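# 用了三个多月的小塑料桶,来交作业了

先说结论:买得值,但有两个地方我要吐槽,急着下单的朋友可以直接翻到后半截。

事情是这样的,我家洗手台边上原来那个垃圾桶是搬家时随手买的,白色,翻盖,用了一年多盖子的卡扣就松了,每次开都“咔”一声弹回来打手。忍到五月份我终于把它扔了,然后开始了漫长的选桶之路(对,选个桶我也能看一晚上,家里人已经懒得说我了)。

我的要求其实不高:不要盖子,不要脚踏,颜色别太扎眼,能放进洗手台和墙之间那条窄缝,最好能整个拎去水龙头底下冲。最后在 Clilterden 的店里看中了 Brenonden 这款敞口小桶,灰绿色,下单的时候评论区已经有2279条了,我翻到眼睛疼,好评差评都有,差评集中在“比想象中小”。这一点我先替大家确认:真的不大!如果你指望它装厨房垃圾,请马上关掉页面。

## 颜色和样子

颜色是我最满意的地方。店家写的是“鼠尾草绿”,我收到之前很怕是那种荧光薄荷绿,毕竟网购绿色翻车太多次了。结果拿到手灰灰的、淡淡的,放在浅色木头旁边特别舒服,放在白瓷砖前面也不抢眼。我妈来家里住了几天,第二天才问我“你什么时候换的桶”,可见存在感有多低,哈哈。

桶口是一圈卷边,摸上去是光滑圆润的,这点好评!以前那个旧桶边缘有一道没修干净的毛刺,套袋子的时候刮破过好几回,也刮过我手指头。这个我特意拿手指沿着边转了一圈,没有扎手的地方。

下半截外面是一条一条的竖棱纹,刚开始我以为纯粹是装饰,用下来发现手湿的时候从底下托着倒东西,确实没那么容易打滑。缺点也在这里,后面再讲。

## 套袋子这件事

敞口桶好不好用,一半看桶,一半看袋子,这话我讲过很多次了。我试过三种袋子,分别说说。

第一种是超市送的购物袋,能套,但是提手耷拉在外面,丑得我受不了,两天就换了。

第二种是 Koyama 的淡紫色半透明薄袋,一卷100只。这个袋子单看软趴趴的,捏一下就皱成一团,颜色倒是跟灰绿色意外地搭,像春天的什么糕点。薄归薄,装卫生间的纸巾、棉签、头发完全没问题,就是别往里扔空瓶子,尖一点的角一顶就透了。

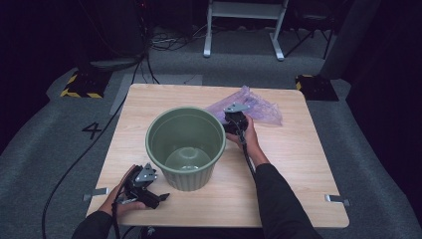
套的时候有个小窍门:先把袋子抖开,让它兜进一点空气,再从上往下按,沿着桶口翻出来一圈,最后在一侧打个小结收紧。不打结的话,装到半满袋口就会慢慢往里滑,整个塌进去,到时候捞起来可恶心了。我头一个星期就是懒得打结,塌了两回,第三回老老实实学乖。

第三种是 Cemell 的抽绳袋,厚实,抽绳也结实,可是对这么小的桶来说太大了,翻边翻出来一大截,像给小朋友穿了大人的裤子。价格还贵不少,用在这里浪费,我后来拿去套厨房的大桶了。

所以目前固定搭配就是第二种,半透明的好处是不用凑近就大概知道满没满,坏处嘛,客人来了也能大概看到里面有什么,介意的话请选不透的。

## 好洗吗?

好洗,也不好洗。

先说桶里面。内壁是光的,拿淋浴头一冲,海绵一抹就干净。但是!桶底中间有一个圆圆的鼓包,往上拱的那种。我猜是为了让底部更稳、不容易变形吧,我不是做塑料的,不乱讲。问题是鼓包周围就形成了一圈凹下去的沟,水倒不干净,每次冲完倒扣着晾,翻过来还总觉得沟里留着点水渍。要是袋子破了漏点东西下去,也全积在那一圈,得用旧牙刷绕着刷。这是我要吐槽的第一点。

第二点就是刚才说的竖棱纹。卫生间灰大(纸巾屑加头发,懂的都懂),棱和棱之间的小槽很会藏灰,湿布横着擦根本擦不到,要竖着一条一条地带过去。我现在是洗澡的时候顺便把它拎进来一起冲,冲完倒扣在窗台上,第二天就能用。如果你平时是拿湿巾随手擦擦的那种习惯,可能会嫌它烦。

## 稳不稳,结不结实

稳。我家窄缝那个位置,拖地的时候拖把经常撞到它,撞歪过,没翻过。空桶很轻,一只手就能捏着桶边提走,没有提手我也没觉得少了什么。

结实程度我没做什么专业测试,只能说从洗衣机顶上摔下来过一次(我碰的),砸在瓷砖上动静很大,捡起来看了半天,没裂,卷边上多了一点点白印,不凑近看不出来。拿热水烫我没试过,说明书上也没写能不能烫,保险起见我都用温水。

味道方面,刚拆封有一点塑料味,敞着放阳台上吹了两天就闻不到了。对味道敏感的朋友留出这两天就行。

## 除了当垃圾桶还能干嘛

我后来又买了一个(对,真香),放在书桌旁边装碎纸和线头。朋友 Lenka Oravec 看到之后也去买了,她拿来泡抹布,还有一阵子在里面种过薄荷,说是没有排水孔所以薄荷没活成。她给这桶的评价是“适合懒人,不适合薄荷”,我觉得很公道。

还有一个用法是野餐或者出门露营时当临时收纳,里面套个袋子,果皮纸巾往里丢,回来袋子一拎就走。不过它没有盖,放在后备厢里拐弯时东西容易滚出来,得拿别的东西卡着。

## 打个分吧

满分100的话,我给91。扣的那些分全在桶底那条沟和外面的棱纹上,颜色和手感我一分都舍不得扣。

适合:卫生间小角落、书桌边、梳妆台旁边,喜欢低调颜色的人。

不适合:厨房、家里有爱翻垃圾桶的狗(敞口的,拦不住),以及非要有盖子才安心的人。

袋子的话,我第二次直接囤了四卷,总共400只,按我两三天换一次的速度,能用到天荒地老。现在洗手台底下的柜子打开全是淡紫色,有点后悔没等店家出别的颜色。

有问题可以在评论里问,桶口到底能不能套你家现有的袋子这种,最好先量一下袋子展开的宽度再来问我,不然我也只能瞎猜。

29/08/2021 补充:有人问灰绿色会不会晒黄。我书桌那个靠窗,跟卫生间那个并排摆着比过了,目前看不出差别,等明年夏天再来更新。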